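Rorar's simulated tables are worth the money, with one condition

Rorar sells ready-made virtual tabletops for people who train robot arms. You pay $1,807 a year, you get 50 scenes, and you can run them as often as your hardware allows. I think a small shop should buy it. I also think the sales page promises the wrong thing.

The page says the scenes replace practice on a real bench. They don't. Hubert Górecki and I used the package from March on at Brendeck, where we set up picking arms for small warehouses, and the bench stayed busy the whole time. The scenes saved us the dull part. Before, we spent whole mornings moving props, resetting them and moving them again. Now most bad ideas fail on a screen before lunch.

The objects are better chosen than I expected. Older packages gave you blocks and cans. A Rorar desk scene can have a globe on a black base, a leafy plant in a white pot, and a small white fan on a white table with soft shadows lying across it. White on white is hard for a vision system, and our customers have plenty of it.

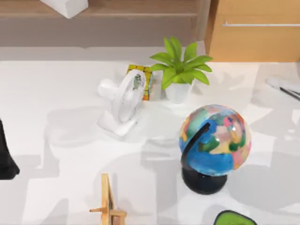
What it gets wrong

Weight and friction are the weak spots. The default settings make everything a little too easy to hold, and the manual gives them half a page. Subira Lema redid the values for 20 of our objects by hand. That was dull work too, and a buyer at this price should not have to do it.

The rival package from Nic Aodha costs $1,668 and handles contact better, but its rooms are bare and the lighting never changes. For sorting identical parts I would pick that one. For mixed goods I would pay the difference.

My condition is simple. Keep a real table, and test on it every week. If a company plans to sell off its bench to pay for the license, it should keep the bench and skip the license.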